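Storisum dining room refit: progress report for March

To the grants desk, Terkau

Summary

We are behind on the chairs, level on the floor and ahead on paint. I would not read much into the paint. The last report said the communal dining room at Storisum would be "substantially furnished" by now, and I objected to that phrase when it went in. Half the room can be sat in. The other half is taped outlines on the floor where furniture ought to be.

Tables

The extension tables from Bai have been delivered. They open to the length on the order, and the leaves store underneath, as the catalog said they would. What the catalog left out is how much floor a person needs to pull one open with chairs on both sides. We tried it with the chairs in place and had to move two of them into the hallway. The layout drawing shows every table at full length and every chair tucked in, a state the room will be in for perhaps an hour a week.

I have asked for the drawing to be redone with chairs pulled out. If that costs us a table, I would sooner lose it now than after the lights are hung over it.

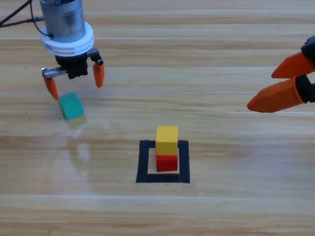
Residents at the open evening thought the room would end up too matched, and one told us that if the sideboard, the chairs and the shelving all came in the same finish, the place would look like a showroom and people would eat in their own kitchens. I have some sympathy. The single-finish scheme came from Wondulov, who also happen to sell the finish.

Chairs

We ordered 12 sample chairs and 11 came. The missing one is on back order, and I have stopped asking for a date. Of those we have, the armless model is the only one that slides fully under the table apron. The model with arms is more comfortable and stops short by a hand's width, so it will stick out into the walkway all day. Wondulov's answer is that users "adapt to the piece." I have not approved the balance of the order.

Lighting and storage

The pendant positions are marked but not wired. They depend on the table layout, so they wait. The sideboard is in place against the long wall and holds less than promised, as the middle section is taken up by a drawer divider that does not come out.

Money

The budget line for seating stands untouched apart from samples. We spent 410 dollars on felt pads, floor tape and a second delivery fee, and I am disputing the fee. A quote for window blinds came in at 412 dollars, fitted. It is the only quote this month that I believe.

Next period

Revised layout with chairs out. Decision on armless or armed. A second finish to be priced from Bai, against Wondulov's advice. I would ask you not to release the final installment until the seating has been tried by people eating an actual meal, and I will send the notes from that when we have them.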